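Galería: la colección de piezas geométricas de la Ludoteca Gatemley

Inicio > Colecciones > Juego y construcción > Galería

La Ludoteca Gatemley conserva y pone a disposición de centros educativos y familias una colección de material de juego y construcción que alcanza, en el inventario vigente, 1.982 piezas. La presente galería reúne una selección de los bloques de forma y color, que constituyen el núcleo más solicitado del fondo de préstamo.

El fondo procede en su mayor parte de la antigua escuela infantil Stetsiuk, que lo cedió en su totalidad al cesar su actividad. A ese primer ingreso se sumaron después los lotes de la casa Datulard y un conjunto menor donado por la asociación Skiverora. La catalogación ha corrido a cargo de Inna Lysenko, responsable de colecciones; los textos de esta página han sido redactados por Yevdokiia Bilyk, del servicio educativo.

Las piezas se describen siempre por tres datos: color, forma y posición de reposo. Este último resulta necesario porque un mismo cilindro ofrece usos distintos según se apoye sobre la base o sobre el costado. En las fichas se emplea el término «prisma» para todo cuerpo de caras laterales rectas, y se reserva «bloque» para las figuras de contorno libre, como la estrella o el corazón. 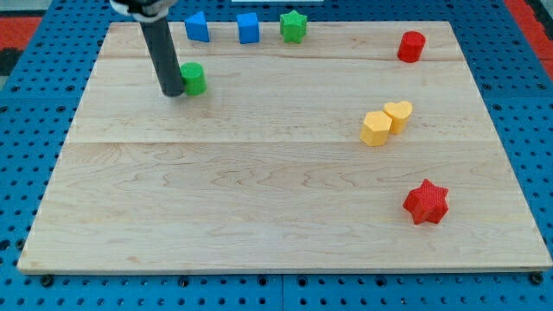 El criterio de agrupación por color es el más inmediato para los niños que se inician en la clasificación. Conviene, no obstante, alternarlo pronto con el criterio de forma, que obliga a separar piezas del mismo color y a reunir otras que a primera vista no guardan relación.

Cilindros verde y rojo. Comparten la forma y difieren en el color. Colocados de pie, muestran la cara circular superior y permiten introducir la noción de base.

Prisma triangular y cubo azules. La cara inclinada del primero se presta a la comparación con las caras del segundo. Se recomienda que el alumnado los gire antes de nombrarlos.

Estrella verde. Bloque de cinco puntas, con textura en las superficies. Puede emplearse en actividades de reconocimiento táctil.

Prisma hexagonal y corazón amarillos. Pareja habitual en los ejercicios de contorno: el primero se dibuja con regla y el segundo, a mano alzada.

Tablero de arce. Superficie rectangular de tono claro, formada por varias tablas unidas canto con canto. La veta ondulada de la madera queda a la vista y las juntas apenas se distinguen. El color neutro del tablero facilita la distinción de las piezas durante el trabajo en grupo.

Condiciones de préstamo

Los centros inscritos pueden solicitar un máximo de 22 piezas y 2 tableros por período. La solicitud se presenta por escrito en el mostrador de la ludoteca, con indicación del curso al que se destina el material y del nombre del docente responsable. El material se entrega revisado y debe devolverse en la misma caja, acompañado de la hoja de control firmada.

La limpieza se efectúa con un paño ligeramente humedecido. No deben emplearse disolventes ni sumergirse las piezas en agua. Toda pieza extraviada o dañada se comunicará en el momento de la devolución; el servicio de colecciones determinará si procede su reposición.

El próximo período de préstamo se abrirá en abril. Las fichas catalográficas pueden consultarse en la sala de lectura, previa petición al servicio educativo.

Página actualizada el 26 de diciembre de 2025

Volver a Colecciones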